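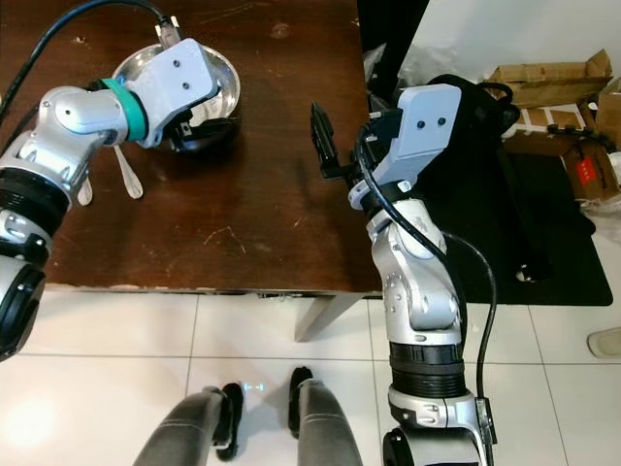 有条回复问我,双臂机器换完夹爪指垫,是不是重启一下就能接着跑了?

不行不行不行。这个问题我太喜欢了,值得开一串慢慢讲。换垫子本身很快,真正费工夫的是换完以后的那一串检查,而我偏偏最爱的就是那一串检查。

---

先交代机器。双臂,带腿,控制柜是Aneck的,夹爪是后来配的Nallden平行夹爪,黑色手指,内侧贴交叉网纹的指垫。桌面活儿为主:碗、勺子、杯子,捡起来放下去,再捡再放。听着很无聊对吧,一把勺子能把整台机器的毛病全抖出来!

---

为什么是勺子?因为勺柄又薄又滑,还贴着桌面。夹爪只要偏一点点,要么夹空,要么指尖先顶到木头。夹方块的时候一切正常,夹勺子的时候原形毕露。我现在给任何一只刚装好的夹爪做验收,都是勺子先上。

---

指垫什么时候该换,我的标准按优先级排:

- 网纹的棱磨圆了,手指肚一摸就知道
- 边角翘起来,哪怕只翘一点
- 两侧磨损不对称

第三条最容易漏。一侧还很新,另一侧已经发亮,说明夹取中心早就偏了。光换垫子不查偏心,新垫子很快又会磨成同一个样子。

---

8月那次我就栽在这上面。右臂老是夹到一半东西往外滑,我换了一副垫子,好了;没过多久又滑,又换,又好了。第三回我才老老实实去查零位,结果是右手指的零位漂了。垫子一点错都没有,白白替它背了两次锅 😂

---

从那以后我有个死规矩:旧垫子拆下来别扔,左右标清楚,放在一起比着看。磨损的形状就是它的病历。斜着磨的,查手指有没有装歪;只磨尖端的,查下探高度;中间磨出一道沟的,多半是长期夹同一种细柄的东西。

(我抽屉里那一小袋旧指垫,家里人以为是什么电子垃圾,差点给我丢了。)

---

好,开始讲步骤。我会写得啰嗦一点,有经验的朋友直接跳着看。

第一步,把两条手臂都开到维护姿态。注意是两条!只修左边也要把右边停好。双臂机器的工作区是重叠的,你脑袋凑过去看左夹爪,右臂要是还挂在任务姿态上,肩膀一抬就碰到了。

---

第二步,夹爪全开,然后断使能,再断夹爪供电。顺序反过来的话,有的夹爪会停在半开的位置,手指卡在中间,内六角根本伸不进去。我用的这一款断电之后手指推不太动,硬推伤丝杆,千万别跟它较劲,重新上电开到底再来。

---

第三步,拔插头之前先看线。

走线是我最想多说几句的部分。夹爪的线从背后出来,腕关节每转一下它都跟着扭,所以机器上最先老的零件往往就是这根线。电机、减速机都还年轻着呢,线先不行了。

---

我看线看三个地方:

插头根部,有没有发白、有没有硬折痕。
腕部转到两头极限时,线有没有被拉直。
垂下来的那一段弧,会不会在手臂收回的时候勾到关节。

最后这条要让手臂慢速走一遍才看得出来。停着的时候多漂亮都不算数。

---

弧留多长?这个问题问的人特别多。我这套机器,从插头到第一个固定点,留的是370毫米。短了,手腕翻过去会绷;长了,弧会垂到下面去,低位抓取的时候容易扫到桌上的东西。

别照抄我的数字!你的腕部直径、固定点位置跟我不一样,自己把关节转到极限去量。量的时候左右两条臂分开量,镜像安装的两条臂,走线常常并不镜像。

---

固定线我现在用Segers的软扎带,可以反复松开的那种。以前图便宜用硬的尼龙扎带,勒得特别紧,看着很整齐很有成就感,然后线皮就在扎带边上裂了。

扎到什么程度算合适:线能在扎带里转,但拽一下不会窜。就这个手感,试几次就记住了。

---

第四步才轮到拆手指和垫子。

螺丝拧下来放进带磁的小盘子,别放桌面。木桌面上的小黑螺丝,滚两圈就跟地缝融为一体了,我趴在瓷砖上打着手电找过,不想再来一次。

---

旧胶要清干净,这一步没有捷径。塑料刮片,加一点酒精,慢慢推。千万别用金属刀片,手指的贴合面刮出一道印子,新垫子贴上去就会带一个鼓包,肉眼不一定看得到,夹薄的东西立刻现形。

清完等酒精挥发干净再贴。我一般趁这个时间去倒杯水,回来刚好。

---

贴的时候从根部往指尖方向压,一点点赶气泡。网纹的方向两侧要一致。我见过一边正着贴一边转了个角度贴的,夹碗边的时候碗会自己慢慢转,看着特别神奇,查了一下午控制参数,最后发现是垫子贴歪了。

贴完用夹具夹住静置18分钟。Nallden的垫子背胶我试下来这个时间够用,其他背胶请看包装上写的。

---

接下来是我最喜欢的部分,开合测试!!

空夹,全开全合,连续30次,什么也不夹,就站在旁边听。听声音真的特别有用。顺畅的夹爪声音是匀的,每一下都一个样;丝杆缺油,会在行程中段多出一点沙沙声;手指装歪,会在快要合拢的时候咔一下。

耳朵比日志快。日志我也看,但先用耳朵。

---

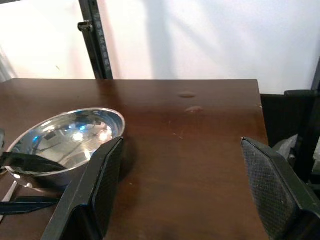
腕部相机视角:夹爪张开,左边一只不锈钢碗。

---

接着说腕部相机。很多人换完垫子就完事了,忘了相机也得查。你拆手指的时候扳手一用力,相机支架可能就跟着动了那么一丝丝,画面看上去毫无变化,抓取点却偏了。

我的土办法:在腕部画面里给两根手指的指尖位置做标记,拆之前记一次,装完再对一次。对得上,往下走;对不上,重新标定,别犹豫。

---

标定软件我用的是Olteck那套,界面丑,步骤死板,但每一步都会逼着你确认,我反而很感谢它的死板。赶时间的时候人最会骗自己,"应该差不多吧",然后就差很多。

标定板一定要放平。木桌面用久了会有坑有划痕,板子垫在上面轻轻一晃就知道了。找一块平的地方,或者底下垫一块玻璃。

---

说到桌面,桌上的划痕我也会看。

新划痕如果总在同一个地方,方向还一致,那就说明手指下探得太低,指尖在蹭桌子。先别急着打磨桌面,先把下探高度往上抬一点,跑一轮,看还有没有新的出来。我们用惯了的桌子,身上的每道印子多少都能读出点东西,我舍不得换它也有这个原因 😄

---

再说不锈钢碗,又爱又恨的东西。

爱它是因为便宜、结实、摔不坏。恨它是因为反光。碗的内壁跟镜子一样,顶灯照下来亮成一团,周围的设备也全映在里面,视觉算法看到的简直是另一个房间。

---

对付反光,我试过的几招,按好用程度排:

1. 曝光锁死,不让它自动调。自动曝光被碗里的高光一带,整个画面都会暗下去,黑色手指直接糊成一片。
2. 顶灯加柔光罩。
3. 换一个角度接近碗,让相机避开正对光斑的位置。

有朋友建议给碗喷哑光漆。能用,可是那样你测的就成了另一个碗,到了真正的厨房里照样抓瞎。我个人不喷。

---

夹碗沿还有个小窍门:一根手指在碗里,一根在碗外,下探之前先让手腕稍微倾一点,顺着碗壁的斜度走。直上直下硬夹,碗沿会顶在垫子的边上,垫子翘边就是这么来的!

所以你看,动作写得糙,最后全是指垫买单。

---

验收流程我固定跑9轮,左右臂轮着来:

先夹碗沿,提起,放回。
再夹勺柄,提起,停一会儿,放回。
最后把勺子放进碗里。

中间任何一轮掉了,就从头开始算。听起来有点轴,但我发现从头算的规矩会让人在前面的步骤里认真很多,包括我自己。

---

"停一会儿"那一下别省。有些打滑很慢,提起来的瞬间完全看不出,停住以后勺子才一点点往下歪。我会盯着勺柄和垫子上沿的交界处看,那里最容易看出动没动。

---

夹持力怎么设?我的习惯是从低往高加,加到刚好不滑,再往上留一点余量,停。很多人反过来,先给满力再往下减,中间那几轮垫子被压得可惨了,勺柄也会留印子。

新垫子刚贴上去摩擦大,力可以先设小一些。跑过一阵,表面磨合了,再回来微调一次。这次回访我会写进日程,靠脑子记肯定忘。

---

插头!差点忘了插头。

装回去的时候,对准缺口,推到底,然后轻轻往回拽一下。拽得动就是没插好。金属接头外面那圈要拧到位,用手指拧就行,别上钳子。

有一次夹爪时好时坏,一翻腕就掉线,停下来又好了。我怀疑过驱动器,怀疑过固件,怀疑过供电,最后是接头差了那么一点没拧到底。修这行当,答案经常特别朴素。

---

10月5日这次保养的记录,贴给大家参考:

- 左右指垫全换,旧垫磨损左右对称,开心
- 右臂线弧重新调整,转腕到两头都不绷
- 左夹爪插头清洁,重新插紧
- 丝杆补了一点油,真的只要一点
- 腕部相机对标记,吻合,没有重新标定
- 勺子验收:中途掉过一回,重来后全过

---

掉的那一回值得说一下。勺子放得太靠近碗,手指下去的时候外侧先碰到了碗底边,勺柄没夹正。错在我摆放,跟机器没关系。但我还是从头来了,规矩就是规矩 😤

顺手把这个摆法存成了一个单独的测试用例。狭窄空间夹取迟早要做的,它自己送上门来了,不收白不收。

---

补充一个油的问题,评论里问的人多。

丝杆油用厂家推荐的型号,薄薄一层,开合几下让它自己带匀,然后把挤出来的擦掉。油多了会往手指方向爬,爬到指垫上,那副垫子基本就报废了。我用棉签点,从来不直接拿油嘴往里打。

擦的时候顺便看看擦下来的东西是什么颜色。发灰发黑,里面有细屑,就要把下次保养往前提。

---

还有人问要不要给两条臂做标识。要!强烈建议!

镜像装的手臂,站到对面看的时候特别容易搞反,尤其是对着头部相机的画面说话的时候:"左边那个",谁的左边?机器的左边还是你的左边?在手腕上做个显眼的颜色标记,以后都按颜色喊,省掉好多鸡同鸭讲。

记录表里也按颜色写。我翻自己早期的记录,"左夹爪换垫",完全不知道当时站在哪一边写的,等于没写。

---

备件我常年留着这些:指垫、手指螺丝、一根完整的夹爪线、软扎带。线一定要备整根,不要想着到时候接。接过的线在腕部活不了多久,而且坏的时候是时断时续地坏,最折磨人的那种。

备用线也别盘得太紧放在箱底,取出来的时候已经带着死弯,装上去就是个隐患。松松地挂着就好。

---

地面也顺带提一嘴。带腿的机器对脚下很敏感,我开机前会绕着走一圈,看脚边有没有线、有没有掉的小零件。脚底垫着一颗螺丝,身体就会有一点点斜,到了指尖就被放大很多,你又要去怀疑标定了。

---

有位朋友私信说,看完觉得换个垫子怎么这么麻烦。

哈哈,第一次确实慢,第二次就快多了,再往后手自己就知道下一步是什么。而且我真心觉得这个过程很享受,一只夹爪从沙沙响到匀匀地开合,勺子稳稳地提起来一动不动,那一下太爽了,怎么看都看不腻!

---

下一串准备写腕关节线缆的老化,手上正好有几根退下来的旧线,剖开来给大家看里面是哪一层先断。想看哪种走线方式的对比,直接在下面留言,我挑几种能在这台机器上复现的来试。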